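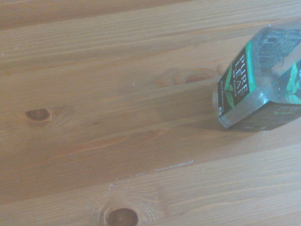 Dundmont Table Top, Pine

A plain tabletop in long pine planks, sold on its own so you can set it on the legs or base you already have. The color is a light honey with tan and amber in the grain, and it varies from plank to plank. One board may come out more orange and the next one paler. We lay the planks so the grain runs the length of the table, and we don't stain them to match.

Size and weight
Length: 186 cm
Width: 80 cm
Weight: 56 lb
Seats six, or four with room for serving dishes

Finish
Two coats of clear matte oil, top and underside. The seams between planks are left as fine lines you can see. They can open slightly in winter when the heat is on and close up again when the air is damp.

Care
Wipe with a soft damp cloth and dry right away. Cold drinks leave rings if they stand too long, so use a coaster under glasses and bottles. Tea, coffee and red wine should be wiped up within a few minutes. If a mark does set in, sand lightly along the grain with fine paper and put on a little more oil. One tin of Evar clear oil comes with each top and is enough for two full coats.

Pine is a soft wood. It will take dents from dropped pans and chair arms. For a harder surface, see the Levembridge top in oak, which comes in the same length and width.

Fitting
The underside has pilot holes for the Tạ steel legs, sold separately. For other bases, drill no deeper than the tape mark on the supplied bit. Use the slotted washers in the hardware bag and leave the screws a quarter turn loose - the wood has to be able to move.

Delivery
Ships flat in one carton. Please have two people on hand to lift it. Let the top lie flat indoors for 48 hours before fitting.

Returns
Unused tops can be sent back within 57 days in the original carton. Differences in grain and color are not counted as faults. For samples or questions about an order, write to Rommel Fajardo at the workshop.

Page updated 3/11/26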